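수필 모임 '멘두다흐(Mendudach)' 3월 정기 모임 회의록

장소: 루셀(Roussel) 책방 안쪽 방
시간: 금요일 저녁 7시
진행: 아달베르토 파체코(Adalberto Pacheco)
기록: 총무

지난 회의록 확인

지난달 회의록은 미리 나눠 드린 대로 확정하였다. 낭독 순서를 적은 부분에서 글 제목 하나가 잘못 표기되어 있어 '외삼촌의 자전거'를 '외할머니의 자전거'로 고쳤다. 그 밖의 수정 요청은 없었다.

문집 원고 현황

진행자가 문집 원고 상황을 보고하였다. 지금까지 들어온 원고를 임시로 앉혀 보니 거의 90쪽이 된다. 작년 문집보다 두꺼워졌는데, 글이 늘어난 것도 있지만 본문 글자를 키운 영향이 크다고 한다. 작년 것은 글자가 작아 읽기 힘들었다는 말이 여러 번 나왔으므로 글자 크기는 그대로 두기로 하였다.

아직 원고를 내지 않은 회원은 두 명이다. 한 분은 초고가 있으나 끝부분을 다시 쓰고 있다고 하였고, 한 분은 주제를 아직 정하지 못하였다고 하였다. 주제를 정하지 못한 분에게는 작년 가을에 낭독했던 김장 이야기를 다듬어 싣는 것이 어떻겠느냐는 의견이 있었다. 본인이 집에 가서 다시 읽어 보고 결정하기로 하였다.

마감은 다음 모임 전날로 한다. 마감이 지난 뒤에 들어온 글은 이번 문집에 싣지 않고 다음 호로 넘긴다. 작년에는 교정을 보는 중에 글이 추가되어 차례와 쪽수가 맞지 않는 일이 있었다.

공통 주제 '해마다 하는 일'

이번 문집의 공통 주제는 '해마다 하는 일'이다. 들어온 글 가운데 명절 음식에 관한 글이 많고, 이사나 성묘를 다룬 글이 그다음이다. 내용이 비슷한 글이 연달아 놓이면 읽는 사람이 지루할 수 있다는 지적이 있어 배열을 논의하였다.

계절 순서로 놓자는 의견과 쓴 사람의 나이 순서로 놓자는 의견이 나왔다. 나이 순서는 나이를 밝히고 싶지 않은 회원이 있어 제외하였다. 계절 순서로 하면 설 이야기가 앞쪽에 몰리는데, 그중 떡국 글 하나는 내용상 이사 이야기에 가까우므로 늦봄으로 옮겨도 무리가 없다고 보았다. 진행자가 임시 차례를 만들어 회원들에게 돌리고, 이견이 있으면 다음 모임에서 정한다.

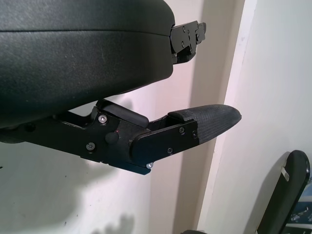 검은 패드 옆의 금속 경첩 브래킷

실명 표기 문제

가족이나 이웃의 이름을 글에 그대로 쓰는 문제를 논의하였다. 지난번 문집이 나간 뒤 한 회원의 사촌이 자기 이야기가 실린 것을 뒤늦게 알고 서운해한 일이 있었다. 글에 나쁜 내용은 없었으나 미리 알려 주지 않은 것이 문제였다.

모두 가명으로 바꾸자는 의견이 있었다. 이에 대해 이름을 바꾸면 쓰는 사람이 어색해지고, 돌아가신 분의 이름은 오히려 남겨 두고 싶다는 반론이 있었다. 이름 대신 관계로만 쓰자는 의견도 나왔지만, 고모가 여럿 나오는 글에서는 누가 누구인지 알아보기 어렵다고 하였다.

다음과 같이 정하였다. 살아 있는 사람의 실명을 쓸 때는 글쓴이가 본인에게 먼저 원고를 보여 준다. 연락이 닿지 않으면 성이나 호칭만 쓴다. 돌아가신 분의 이름은 글쓴이의 판단에 맡긴다. 이미 낸 원고도 같은 기준으로 다시 살펴보고, 고칠 것이 있으면 마감 전까지 알린다.

인쇄와 종이

인쇄는 작년과 같이 비켈(Bikell) 인쇄소에 맡긴다. 다른 곳에서도 견적을 받아 보았으나 금액 차이가 크지 않았고, 비켈은 교정지를 종이로 뽑아 주어 화면으로 보기 어려운 회원들이 편하다고 하였다.

본문 종이는 토바노(Tovano) 미색지와 일반 백색지의 견본을 돌려 보았다. 미색지가 눈이 편하다는 의견이 많았다. 다만 뒷면 글자가 조금 비친다는 지적이 있어, 같은 종이의 두꺼운 것으로 견본을 한 번 더 받아 보기로 하였다. 두꺼운 종이로 바꾸면 우편료가 오를 수 있으므로 총무가 책 무게를 물어본다.

표지는 그림 없이 제목만 넣는 안과 회원이 그린 감나무 그림을 넣는 안을 놓고 손을 들어 정하였다. 감나무 그림을 넣는 안으로 정해졌다. 그림을 그린 회원은 가지 부분을 조금 고치고 싶다고 하였고, 원고 마감에 맞추어 다시 내기로 하였다. 제목 글씨는 작년과 같은 것을 쓴다.

낭독과 합평

회의 뒤 작품 두 편을 낭독하고 의견을 나누었다.

첫 번째 글 '섣달의 전화'는 해마다 섣달그믐에 걸려 오던 큰아버지의 전화를 쓴 글이다. 통화 내용이 늘 같았다는 대목이 좋다는 의견이 많았다. 중간에 날씨와 물가 이야기를 길게 옮긴 부분은 줄여도 되겠다는 의견과, 지루한 통화를 그대로 보여 주므로 남겨야 한다는 의견이 갈렸다. 글쓴이는 조금만 줄여 보겠다고 하였다. 마지막 문단에서 그리움이라는 말이 거듭 나오는 것은 고치기로 하였다.

두 번째 글 '문틀의 연필 자국'은 아이들 키를 재어 문틀에 표시하던 일을 쓴 글이다. 이사하면서 문틀을 떼어 갈 수 없어 종이를 대고 베껴 왔다는 부분에 질문이 많았다. 종이를 어떻게 이어 붙였는지, 지금은 어디에 두었는지 궁금하다고 하여 글쓴이가 그 내용을 보태기로 하였다. 첫 문단은 집의 위치를 설명하느라 길어졌으니 뒤로 옮기라는 의견이 있었다. 진행자는 글쓴이 자신의 키가 줄어든 이야기가 한 줄로 지나가는데 더 읽고 싶다고 하였다. 글쓴이는 생각해 보겠다고 답하였다.

낭독 시간에 관해서도 잠시 이야기가 있었다. 긴 글을 한 번에 읽으면 뒷부분의 의견을 듣지 못하고 끝나는 경우가 있으므로, 앞으로 긴 글은 미리 나누어 주고 일부만 낭독한다. 낭독할 부분은 글쓴이가 고른다. 인쇄물이 필요한 분은 총무에게 말하면 된다.

기타

책방에서 안쪽 방의 의자를 쓰고 나면 벽 쪽으로 붙여 달라고 요청하였다. 컵은 각자 가져온다.

모임 시간을 앞당기자는 제안이 있었으나 퇴근하고 오는 회원들이 어렵다고 하여 그대로 둔다. 늦는 분을 기다리지 않고 정한 시간에 시작한다.

출간 뒤 책방에서 작은 낭독회를 여는 안이 나왔다. 읽을 사람은 네 명으로 하고, 희망자를 먼저 받는다. 가족을 초대할지는 문집이 나온 뒤에 다시 논의한다.

할 일

임시 차례 작성 및 배포: 파체코
두꺼운 미색지 견본 요청, 책 무게와 우편료 확인: 총무
표지 그림 수정: 그림 그린 회원
실명 표기 재확인: 원고 낸 회원 모두

다음 모임은 같은 장소, 같은 시간에 연다. 낭독할 글은 김장 이야기의 수정본과 성묘 글이며, 김장 글이 준비되지 않으면 성묘 글만 다룬다.

밤 9시 10분에 마쳤다.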